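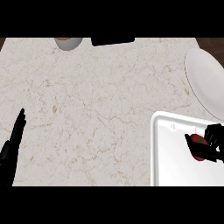

Recording demonstrations by remote control in the Qaisi kitchen scene

This page covers recording pick-and-place demonstrations with the two-handed teleoperation setup in Qaisi. It assumes the simulator is installed and the gloves are paired. Calibration is covered on a separate page.

1. Start the session

Load the countertop scene and select the task "tomato, tray, plate." Set the control rate to 90 Hz. At lower rates the fingers lag behind the gloves and contact becomes hard to judge.

2. Match the start pose

Hold both hands over the near edge of the counter until the status line reads READY. The recorder discards any episode that starts before this.

3. Record the grasp

Press the left pedal. Bring the right hand over the tray with the fingers open. Close the fingers from both sides of the tomato at the same time. Closing one side first rolls the tomato against the tray wall.

Keep the left hand still and clear of the tray. Its joint values are logged in every episode, and idle drift shows up later in the trained policy.

4. Lift and place

Raise the tomato straight up until it clears the rim of the tray, then move to the plate. Lower it fully before opening the fingers. Press the left pedal again to stop.

5. Check the episode

Replay at half speed. Delete the episode if:

- the fingers pass through the tray or the tomato
- the tomato is dropped from above the plate
- there is a pause longer than 6 seconds

Save the rest to the Skustevwood folder. Randomize the tomato position after every 9 episodes.

A set of 88 accepted episodes is enough for a first training run. Export with the Ametti converter; older recordings made before May need the joint order fixed first.

Last updated 22 July 2018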